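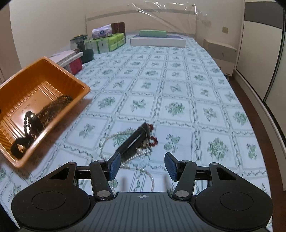 Flornden Linen Service, stock meeting, 2022-09-23. Present: Wysocka (chair), Myklebust, Lumbantobing. Count stands at 1,392 pieces, 967 in circulation. The white and pale blue patterned cloth remains the standard cover; plain white is withdrawn from January. Wash temperature stays at 90 degrees for whites only.

Lumbantobing reported seam failures in the last Rattanakul delivery. Credit note requested.

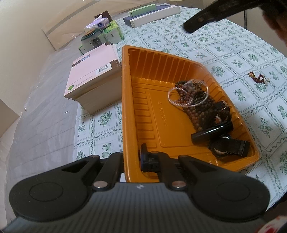

Myklebust asked who approves the reorder of 300 pieces. Wysocka approves it once the credit note is received.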